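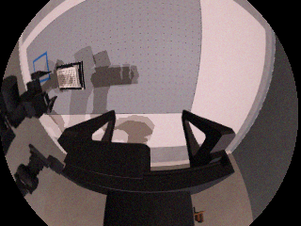

Evaporation losses in the Nulia buffer, continued from the August pages. The 3 mL stock was made up again this morning with the Jernance salt, same lot as before, and left at room temperature until 7:00. For the drying step I want airflow from underneath, so a flat panel with small holes in regular rows and columns, the gray kind on the pale tabletop, is the pattern to copy for the new rack. Solid shelf gave uneven drying at the corners. Keane cut sheet is on order.

Print this page | E-mail this page

Blank drifted again overnight. Balance re-zeroed, drift gone. Logged 154 mg before drying and 70 mg after, lid off. Lid-on run still to do. Do not pool these with the earlier set, the buffer was a different strength.
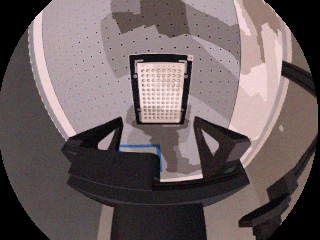
Trimley, August

Moved the assay to a white rectangular well plate. Background reading is lower than in the clear ones. Outer wells still lose more volume than inner wells, so outer wells get water only from now on. Seal before the second incubation. Pipette tips are low, reorder.

Next: lid-on run, then repeat the 7-hour point with fresh buffer.

3 comments | 7 shares
Search this notebook Go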